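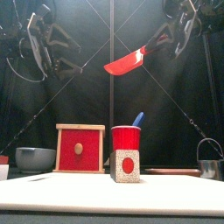

Red goes in the kitchen or it goes nowhere, according to Visitación Vidal, and she was already laughing when she said it, because she knows I painted my own kitchen beige. We were supposed to be talking about her book of small-apartment recipes. We got to the recipes eventually (there's a very good one for lentils), but first we spent most of an hour on knives, cups and pots.

She cooks in a room you could cross in 3 steps. The stove came with the lease, the table came from Bitar, the secondhand place by the bus station, and everything red came from wherever she could find it. "I started with a knife," she told me. "A red blade, dark handle. I thought it looked silly in the store and I bought it anyway."

Does the color do anything? I had to ask!

"It means I can find it," she said. "My drawer was all silver. You put your hand in and you hoped. Now I open it and there's my knife, hello."

The cup followed, and then a tray, and then a colander she regrets (the holes are too big for rice, so it holds onions now). The pot she kept plain metal. I asked if she'd been tempted by one of those shiny enamel ones and she made a face. "Enamel chips if you look at it wrong. My pot has been dropped down a flight of stairs. It's a little oval. It makes soup."

Her friend Seo-ah Han had let herself in by then and was eating the olives. Seo-ah rents the apartment upstairs and thinks the whole color business has gone too far. "She wouldn't take my blue ladle," she said. "A perfectly nice ladle, from Usden. She gave it back to me with a note."

"It was a polite note," said Visitación.

What I really wanted was her advice on clearing out, as I have 14 wooden spoons and use maybe two. Her method is to lay things out in a row on a bare white tabletop, one drawer at a time, and leave them there through dinner. Whatever you pick up while cooking goes back in the drawer. The rest goes in a box under the bed until July, and then out the door. She got rid of over 74 things the first year, including a melon baller that she's since bought again.

Washing up is by hand, and the knife gets done first and dried right away. She won't put it in the rack with the cups. "I like my fingers," she said.

We ate the lentils out of mismatched bowls. Seo-ah had seconds and asked about the ladle again.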